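Minutes, Household & Shop Floor Chores Working Group
Feb 13, 2019
Held at the Jotell workshop, main table. Start late, projector again.

Present: seven members, two guests from Kotian. Apologies: Illex side, both.

1. Last minutes
December minutes ok'd. One fix: item 4 should read "folding," not "holding." Otherwise as sent.

2. Where are we on laundry
Long one. Question on the agenda was "can a machine fold yet, yes or no." Answer from the room: no, not from a pile. From a flat start, one known towel, yes, slowly. Protico arm still needs the cloth laid out square before it does anything useful. Kotian says same for theirs but faster on the second fold.

Main sticking point is still the first pick. Finding a corner in a heap. Once you have two corners the rest is mostly arm work. With one corner you get a hanging lump and a guess.
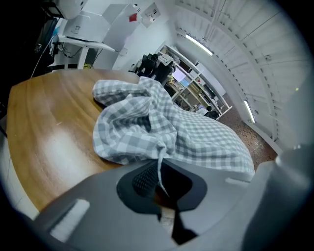 Thin checked cottons were felt to be the easier end. Pattern gives the camera something to follow, and the fabric creases where you'd expect. Plain cloth is harder for the software, everyone agreed on that. Disagreement on whether to write that into the task sheet or leave it out so the test stays fair. Left open, back next time.

Demo set now stands at 3,000 recorded picks. Target was 4,000 by this meeting. Shortfall put down to the holidays and one bad drive (200 picks lost, not recoverable, pls label your drives). Agreed to keep the target and move the date.

Point from the floor: we keep measuring picks when people at home want a folded stack in a drawer. Noted. Someone to draft a measure for whole task, start to finish, incl. the times a person has to step in. Kotian offered to send thier version as a starting point.

3. Thick and fuzzy stuff
Separate item this time as it ate the whole of last meeting. Fleece and blankets. Pads close on it fine, but there's so much give that the reading says "held" when it's only pinching fluff. Two layers vs one layer also hard to tell apart. People do this by rubbing finger and thumb and we have nothing like it.

Proposal to drop fleece from the spring round. Not carried, 4 to 3. Stays in but scored on its own line.
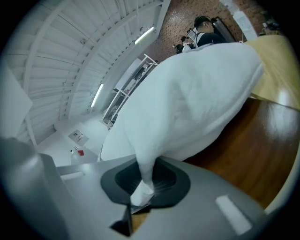
Item 3: white fleece-like cloth, held by one pinched end.

Also asked that hand-held runs and arm runs be kept in separate folders. A person holding the gripper will fix a bad angle without noticing and the arm won't. Agreed, starting now.

4. Shop floor
Short, out of time. Illex sent a note: bin emptying and tote moving fine on their line, wiping down benches not. Machine wipes where it's told and can't tell if the bench is clean after. Same problem as dishes really. Restocking shelves ok if boxes, poor if bags.

Quote for the second Protico arm discussed. Too much for one group. Ask Jotell if they'd split it. No decision.

5. AOB
- Grip pads wearing quicker than expected. Order 10 more.
- Kotian guests asked if a home trial is realistic this year. View of the room was no for folding, maybe for carrying a basket from one room to another on one floor. No stairs.
- Task sheet wording (what counts as "folded"?) to go round by email. Please reply this time.

Actions
Whole-task measure, first draft: software group
Folder split: whoever records next
Pads, order of 10: workshop
Arm cost: chair to write to Jotell
Fleece scoring line: test group

Next meeting same place, date to folow by email. Closed ten minutes over.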